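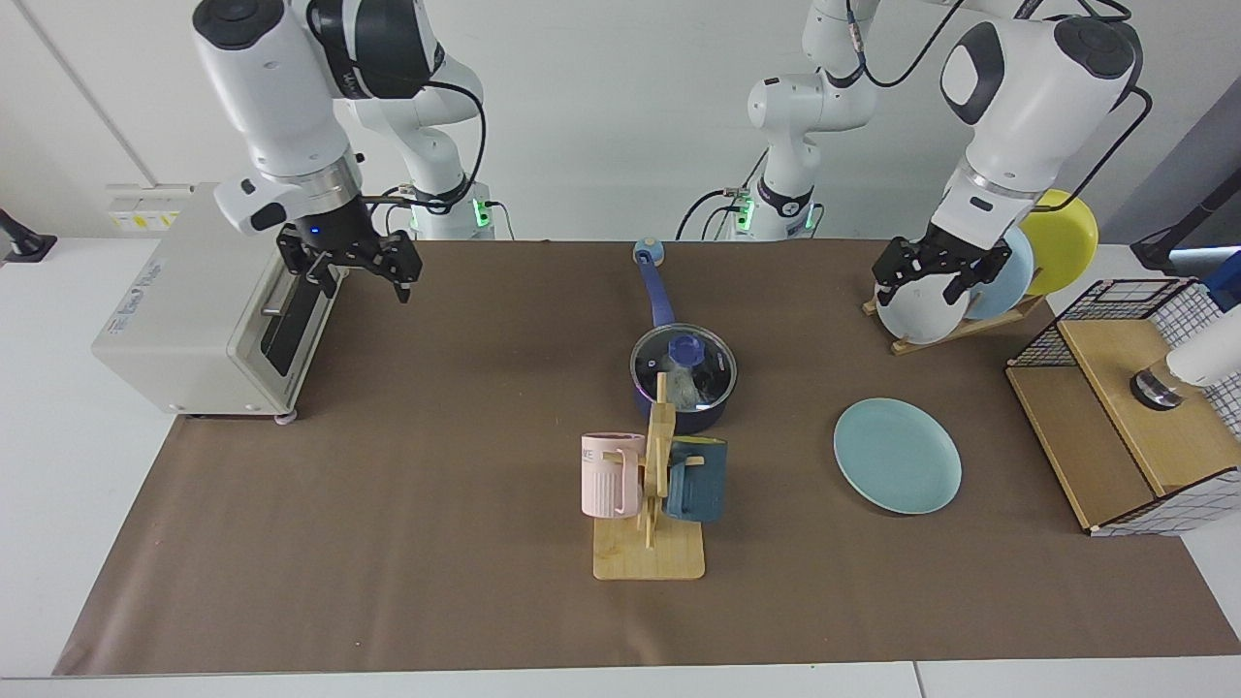 Chapter 4
Teaching by Demonstration

A plate in a dish rack is easy for a person to pick up and tedious to describe in code. In this chapter the operator shows the robot the task instead, either by moving the arm by hand or by driving it from a distance with a second set of controls.

4.1 What gets recorded

Each demonstration stores the joint angles and the state of both grippers. The Dravoma exercises use 60 demonstrations of one task. Read section 4.2 before starting the first.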